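How to Bake and Pack a Lemon Tray Cake for a Bake Sale

I love tray cakes for bake sales! One pan, one bowl of batter, and you end up with neat pieces that stack, travel and sell without any fuss over frosting. I made my first one for the October sale in Denley and have hardly baked a round cake since.

You'll need 300 grams of flour, the same of sugar, a good pinch of salt, two teaspoons of baking powder, four eggs, a cup of plain yogurt, a cup of mild oil and 3 lemons. Heat the oven to 350°F and line a 9 by 13 inch pan, leaving some paper hanging over the long sides. 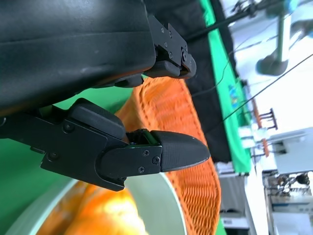
Start with the zest. Rub it into the sugar with your fingertips until the whole thing smells amazing, then whisk in the eggs, yogurt and oil. Fold in the dry ingredients and stop as soon as the flour disappears. Small screws are worth a thought at this stage too, if your stand mixer or hand whisk is held together with them: check that they're snug before the thing goes anywhere near your batter. (I once fished one out of a bowl of meringue. Never again!)

Bake for 35 minutes or so, until a toothpick comes out clean. Squeeze two of the lemons, warm the juice with a spoonful of sugar, and brush it all over the top while the cake is hot.

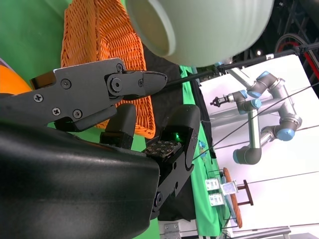
Then leave it alone. I know, it's hard! Give it a couple of hours in the pan, lift it out by the paper and chill it before you cut. Use a long knife, wipe the blade after every stroke, and press straight down. Sawing makes crumbs, and the edges go ragged.

Now for the table. A plain cloth in a strong color does wonders for pale cake, and one big bowl or basket looks more generous than lots of little plates.

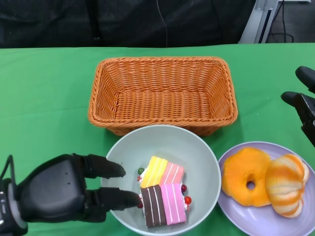 Cake slices in a wide bowl, with a wicker basket behind on a green cloth.

For the trip over, layer the pieces in a flat tin with parchment between them, and keep the tin level in the car. 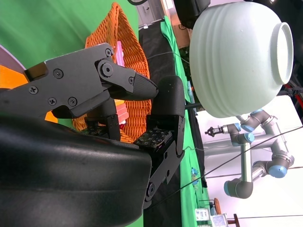
Any leftovers freeze beautifully. Wrap each piece on its own, thaw it on the counter still wrapped, and eat it within 3 months.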